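Rordale's Ajayi to retire at end of season

Thu 24 July

Outfielder Musa Ajayi will retire from baseball when the Rordale season ends, the club confirmed this morning. Ajayi has spent 10 seasons with Rordale, the last four of them as captain, and has played more games in left field than anyone else in team history.

He told teammates before batting practice on Wednesday and met reporters a short while later in the home dugout.

"My knees made most of the decision," Ajayi said. "I can still hit. Getting to the ball in the gap is another matter, and I don't want to be a guy who only hits."

Ajayi signed with Rordale as a free agent after three years in the Caton system, where he was first used as a second baseman. Rordale moved him to the outfield in his first spring camp and he has stayed there apart from a handful of games at first base. He enters tonight's home game against Nullemau with 2,366 career hits and 190 home runs, 199 stolen bases and a share of two league titles.

The next steal would make him the third Rordale player to reach 200. He has been caught only twice this season, but he has not attempted a steal since the middle of June, when he missed nine games with a sore left knee. 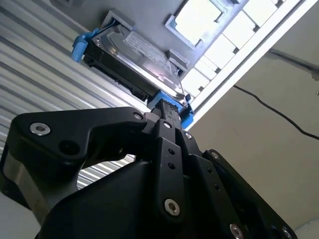 A hard drive in a blue caddy, with a black gripper below it.

Rordale manager Peter Đinh said Ajayi would keep his place in the lineup, with a day off after most night games. He has started 71 games this year, batting second in nearly all of them, and is hitting .274.

"He's not getting a farewell tour from me," Đinh said. "If he's one of my best nine, he plays. Right now he is."

Đinh and Ajayi were teammates for one season, when Đinh was a backup catcher in his final year as a player. Đinh joined the Rordale coaching staff the next spring and became manager three years ago.

Rordale is second in the division, four games behind Caton, with a seven-game homestand starting tonight. The club has not won a title since Ajayi's sixth season, when he drove in the winning run in the deciding game with a single through the right side. He was named the most valuable player of that series after reaching base in every game.

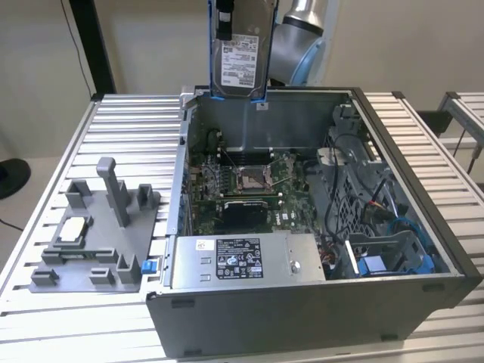

The other title came in his second year with the team. He was a part-time player by the end of that season after breaking a bone in his hand in August, and he appeared in the final series only as a pinch runner. He stole a base in each of the first two games – both in the ninth inning – and scored the tying run in the second.

Ajayi said he had thought about retiring last December, when he was still doing physical therapy twice a week. He agreed to a one-year contract in January after running the bases without pain for the first time since the previous summer.

He has not decided what he will do next. The club has offered him a job working with its minor league outfielders, starting in spring training, and he said he would give an answer once the season is over. He has also been asked to help with radio broadcasts, though he did not sound keen on it.

"I've heard myself on tape," he said.

Caton, his first organization, comes to Rordale for the last three games of the regular season. The club said it would hold a short ceremony on the field before the final game, with gates opening an hour earlier than usual. Tickets for that game already sold will be honored as normal, and the remaining seats in the left field bleachers go on sale Monday at the box office.

Rordale has not said whether it will retire Ajayi's number, 14. The club has retired four numbers, the most recent of them nine years ago. 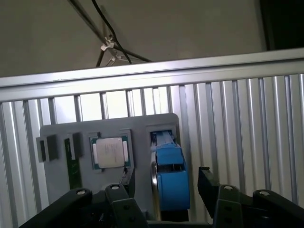
A computer processor on a gray fixture board.

Rookie outfielder Luis Brandt is expected to get more time in left field over the coming weeks. Brandt, 22, was called up in May and has played mostly in right, where he has made two errors in 38 games. Ajayi has been working with him before games on reading balls off the left field wall, which is taller than most in the league and plays differently near the foul pole.

Tonight's game against Nullemau starts at 7:05. Rordale will send left-hander Cole Haskett to the mound, and Ajayi is listed in left field, batting second.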